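Ticket 42: Maple board rocks on the perforated table
Product: Hallov activity board, maple, with plastic shape blocks
Site: Gudgate workroom
Opened: May 27, 2018
Priority: normal
Status: closed, one item carried over to June

Reported problem

Board does not sit flat on the blue perforated table. Pressing on one front corner lifts the opposite rear corner. Blocks placed near the lifted corner shift when the board drops back. The fault shows with and without blocks on the board. User asks whether the board is warped and should go back to Hallov for exchange.

User had already tried turning the board end for end. The rocking moved to the other diagonal. User also tried a folded sheet of paper under one corner, which held until the board was next picked up.

First response

Asked user to leave the board off the table overnight, resting on edge with both faces open to the air, and to check it the next morning against a steel straightedge. Also asked for the underside to be wiped, as grit caught in the table holes is a common cause of this complaint on perforated tops.

User reply: underside clean. Straightedge shows a gap of 2 mm at the middle when laid corner to corner on one diagonal, none on the other. Grain runs the long way. No cracks. The small dark knot in the lower half is sound and does not stand proud of the surface.

Assessment

A gap on one diagonal only means twist, not cup. Twist of this size is within what we see on solid maple that has been stored flat against a wall or floor. It does not affect the face for use with the blocks, but it will rock on any hard surface. The table also needs to be ruled out. It has seams between the panels, and a step at a seam produces the same symptom.

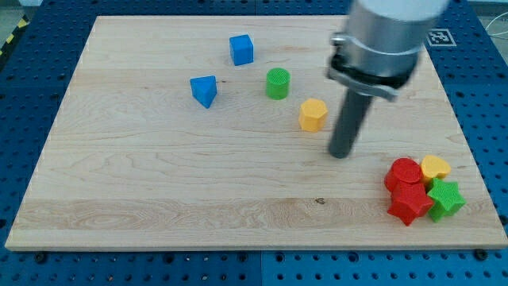

Fidelina Huamán
Bench support, Cenitz

Nine blocks on the board at this point, four of them spaced apart in the upper middle. Leave the blocks where they are while checking for rock, provided you press slowly. A block that moves tells you which corner is dropping.

Check the table first. Lay the straightedge across each seam, including the one that comes out below the front of the board near the center. Then look along the front edge of the board. The two dark round parts just under it, whether they are bolts or feet, need to be clear of the underside. If either one touches, slide the board back until it does not and repeat the corner test.

User reply: seams level, no step felt with a fingernail. Board moved back and clear of both round parts. Rock reduced but still present on the same diagonal as before. User confirms the table itself does not rock.

Action taken

1. Table ruled out as the main cause. Contact at the front edge may have added to the rock and should be avoided from now on.
2. Sent one pack of Hegarty felt pads, 14 in the pack, self-adhesive. Four needed, one per corner, set in far enough that they do not show from above.
3. User to fit three pads first, set the board down, then build up the fourth corner until the board stops moving. Two pads stacked is acceptable. Three is not – the stack shears when the board is slid.
4. Pads to sit on solid table surface between the holes wherever the spacing allows. A pad centered on a hole wears through faster.
5. No oil or finish on one face only. If the board is refinished, do both faces on the same day.

Follow-up

User fitted pads as described, with two stacked at the rear left corner. Corner test repeated with hand pressure at all four corners, no movement. User then repeated it with a 200 g weight set down at each corner in turn. No movement, blocks stayed put.

Exchange not requested. User was told the twist may ease or return with the change in humidity, and that the stacked pad may then have to come off. Board to be stored on edge, not leaning.

Carried over: straightedge check on the same diagonal in June. If the gap has grown past 2 mm, reopen this ticket and attach the new reading.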